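Asunto: Re: Marcar el suelo con cinta sobre moqueta
De: Zulmira Bettencourt
Para: lista de montaje y espacios
Fecha: 23 de septiembre de 2018

Hola a todos:

Contesto a Bujar y de paso a los que me escribieron en privado con la misma duda.
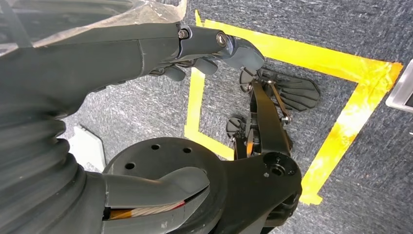
Nosotros llevamos dos temporadas marcando zonas con cinta amarilla sobre moqueta gris de pelo corto y el resultado es aceptable si se hace con un poco de orden. Copio lo que preguntaba Bujar y respondo por partes.

> Bujar Ionescu escribió:
> Tenemos que delimitar varios cuadrados en una sala con moqueta y no
> podemos pintar ni atornillar nada. La cinta Rendar que compramos se
> levanta por las esquinas a los pocos días y la gente se la lleva pegada
> en el zapato. He pensado en velcro, pero me piden 207 euros por el rollo
> y no sé si compensa. ¿Alguien lo ha resuelto con cinta normal? ¿Y cómo
> quitáis luego el pegamento?

Sobre la cinta. Probamos la Rendar y nos pasó lo mismo. Ahora usamos la Celteo amarilla, la brillante. Agarra mejor, aunque con luz de techo refleja bastante y a algunos les molesta. La mate se ve peor cuando la moqueta es jaspeada, porque se confunde con los tonos claros. Si la sala tiene mucha luz, pedid un metro de cada una antes de encargar la caja.

Sobre las esquinas. Al principio las reforzábamos poniendo un trozo encima de otro. Queda un bulto irregular, se le mete polvo por los lados y es lo primero que se despega. Lo que hacemos ahora es llevar una tira hasta el final, montar la siguiente justo el ancho de la cinta y cortar las dos a la vez con cúter, en diagonal y apretando poco para no tocar la base de la moqueta. Se retira lo que sobra y quedan a tope. Donde haya que reparar, mejor levantar el tramo entero que parchear.

Sobre la preparación. Hay que aspirar dos veces, una en cada sentido, y esperar a que la moqueta esté seca del todo si se ha limpiado con máquina. Luego pegamos la cinta sin estirarla. Este punto nos costó entenderlo: si se tensa al colocarla, encoge durante la noche y tira de las esquinas. Después le pasamos un rodillo de empapelar, y al día siguiente otra vez.

Para que el cuadrado salga a escuadra medimos las dos diagonales con un cordel y marcamos las esquinas con alfileres. A ojo siempre sale algún lado torcido, y en una sala grande se nota desde la puerta.

Sobre el velcro. Lo tenemos en el pasillo y va bien, pero por ese precio yo lo dejaría para los sitios de mucho paso. Comprobad también que la moqueta sea de rizo, porque en algunas de pelo cortado no agarra nada.

Sobre el pegamento. Lo mejor es retirar la cinta despacio, casi plana contra el suelo, y no dejarla puesta más de seis u ocho semanas. Los restos salen con el quitaadhesivos de Drunov en un trapo blanco, nunca vertido directamente. Haced la prueba en un rincón. A nosotros nos dejó un cerco claro en una moqueta vieja y hubo que cambiar dos losetas.

Una cosa más, por si os sirve para el presupuesto: en la última compra encargamos 1.000 metros de cinta y hemos gastado menos de la mitad. Pedimos demasiado. Si alguien quiere quedarse con rollos a precio de coste, que me escriba fuera de la lista - puedo enviarlos hasta mediados de octubre, después cerramos el almacén por inventario.

Bujar, dime qué moqueta tenéis y si va en losetas o en rollo. Si es en losetas, intenta que la cinta no coincida con las juntas, que luego se levanta todo junto.

Un saludo,
Zulmira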